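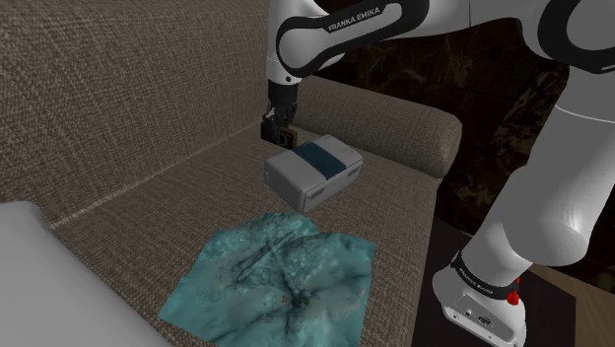
Hi everybody, thanks for coming out, can you hear me in the back? OK. I want to talk tonight about buying upholstery fabric, and why the little square you take home from the store is such a bad way to do it. I've been covering and re-covering furniture for a living for 15 years and I still get fooled by samples. Take the color on the sofa up on the screen. I'd call it beige-gray, and if I handed out cards right now half of you would write down beige and the other half would write down gray, and you'd all be right. That in-between family is what most people in Wallberg ask me for, so I'm going to spend a good chunk of the talk on it.

(Wait for people to find seats. Ask who has re-covered something themselves. Ask who regretted it!)

Start with the Comimlow story. Comimlow is the big old guesthouse up on the hill, some of you have probably had a wedding up there. They called me in February wanting the lounge seating done before the season started. The owner had picked a fabric already from a sample the size of a playing card, and she loved it, and I loved it too, I'm not going to pretend I saw it coming. We ordered 263 yards. It was from Özkan, lovely weave, good weight, sews like a dream. And then the rolls came in and we unrolled one across the lounge floor and it was pink. Not hot pink or anything, just this blush that came up out of the yarn once there was enough of it to see. (Let them groan.)

So what happened? A small sample mostly shows you the thread. A big piece shows you the color, and it also shows you whatever's next to it. The lounge has a red oak floor and a lot of afternoon sun, and all that warm light was bouncing straight up into the cloth. On the counter at the shop, under white tubes, none of that was going on.

(Click. Fabric slide.)

What I do now, and what I'd like you all to do, is ask for a memo sample. It's a bigger piece, usually you pay a deposit and send it back. Zudley, over on the north side, will lend you one for 2 weeks, and if you ask nicely at the counter they'll cut you an end off a roll. Get the biggest they'll give you. Then put it on the actual piece of furniture. Don't hang it on the wall, don't hold it up at arm's length. Lay it on the seat, tuck it in at the back, and leave it there while you get on with your life. Look at it at breakfast. Look at it at night with the lamps on, especially with the lamps on, because that's when most of us are sitting there!

Try it vertical too. The same fabric looks darker on the back of a sofa than on the seat, just from how the light lands, and if it's got any pile to it the difference is bigger. People call me up convinced I've used two different bolts. I haven't. I've been tempted to print that on the invoice.

(Drink some water. You always forget.)

OK, corners. This next one is about what all the other stuff does to your sofa.
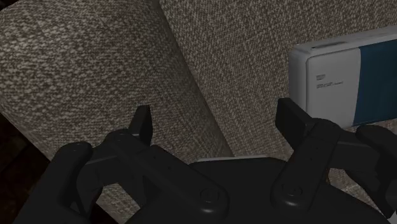 Slide 6: a busy corner of soft furnishings

When you've got a lot of fabric piled up together, pillows, throws, whatever you like to have around you, your eye stops reading each one separately and starts comparing. Put a cold gray next to a beige-gray and the beige-gray goes yellow. Put a cream next to it and now it's looking kind of muddy. I had a customer who was ready to have a whole sectional redone and all she needed was to move one pillow to the bedroom. I charged her nothing and she brought me a lemon cake, which worked out fine for me.

So before you spend money, clear everything off and look at the sofa bare for a day. Then put things back one at a time. It feels silly. Do it anyway.

Now the boring part, which is numbers, and I promise I'll be quick. On the back of most samples there's a rub count. That's a machine rubbing the fabric back and forth until it wears. People get very competitive about this! They want the highest number in the book. For a normal living room you really don't need to chase it, and some of the toughest cloth is also stiff and scratchy and miserable to nap on. I'd much rather you sat on it. Fold the sample over your knee, rub your forearm on it, think about bare legs in summer.

Cleaning codes are the one I'd actually lose sleep over. W means water-based cleaner, S means solvent, WS is either one, and X means vacuum only. If you have kids or a dog and you're looking at an X, put it back. Test whatever you use on a hidden spot first, underneath or around the back, and let it dry all the way before you judge it.

(Skip this next bit if we're past the half hour.)

Ehsan Moradi taught me most of what I know about cutting, and his rule was to write the bolt number on the back of every piece before you put the scissors down. Dye lots change. If you order ten yards now and come up short, the yard you order later may not match, and on a gray with brown in it you will see it from across the room. I order extra on every job. For a three-seat sofa I'd ask your upholsterer how much, because the pattern repeat changes everything, and please ask before the fabric is bought and not after.

Somebody always wants to know about cost. The Comimlow job had to be reordered in a different color, and after Özkan took back the uncut rolls we were still out around $2,000 in freight and restocking. The owner and I split it. We're still friends, and the new fabric is a greener gray that sits beautifully on that floor. I've got a piece of each here, pass them along please, and do try holding them up by the window and then over by the door.

(Hand out both pieces, START FROM THE LEFT. Last time the back row never got them.)

Questions now. If it's about leather, I don't do leather, but I can give you a name. Sample books are on the side table and you're welcome to dig through them, just please don't take the green one home, it's the shop copy. Zudley left some memo sample request slips too, they're by the coffee.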